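Gitcombe Linen Spray, 100 ml

I started making this one for myself, for the spare room, which always smelt a bit shut up however long I left the window open. Then my sister-in-law nicked the bottle, so I made another, and well, now it's in the shop!

It's a light spray for sheets, curtains, cushions and anything else made of cloth that you can't be bothered to wash just yet. Lavender first, then a bit of bay, and something green underneath that I get from a Ditex blend (I did try the Grillberg one as well, but it was far too sweet for me and gave me a headache by teatime).

Two or three squirts from arm's length is plenty. Please try it on a hidden corner first, and keep it off silk and anything you've had waxed or polished. I use mine on the ironing pile and on the dog's blanket when he isn't looking.

Bottle: clear glass with a black pump, refillable
Batch: 74 bottles
Limit: 2 per order, sorry, it's a small kitchen
Refills: back in August

The smell lasts a couple of days on cotton and rather longer on wool. If you like something sharper, have a look at Lục, my lime and basil one, made in just the same way and in the same size of bottle. 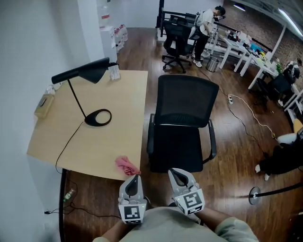
Orders go out on Tuesdays, wrapped in brown paper, and postage is worked out at the checkout.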